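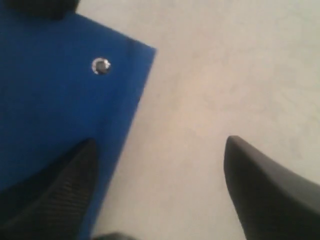 Ibsa Alemneh wrote in to ask why my arm keeps closing on thin air next to flat things, when it picks up mugs and sponges perfectly well, and whether it's worth paying for a better camera first.

Keep your money, Ibsa! I had the same bother all through June and every fix was in the software. Tips so far, in the order I'd try them.

Shiny bits first. A metal ring like the grommet on a blue panel throws a bright highlight, and my depth map puts a hole there. In Grivura I cap the brightness at 215 before anything else runs (the default is far too generous) and fill any gap smaller than 23 pixels.

Next, look for the edge and forget the middle. A straight blue border against a pale table is lovely and easy to find, so let the planner aim at that. I was sending it to the centre of the object for weeks, silly me, and you can't pinch the centre of something lying flat.

Mask out your own fingers. Dark gripper tips sit in the wrist view the whole time, and Tekleab will cheerfully label them as objects if you let it. One saved mask per finger pair, redone whenever you change the tips.

Slow down for the last bit. I have the final approach at 5 mm a second and take a fresh picture before closing, as blurry ones make the corner wander.

Oh, and save your settings under a new name each time. I overwrote a good set at teatime and spent the evening typing it back in from memory.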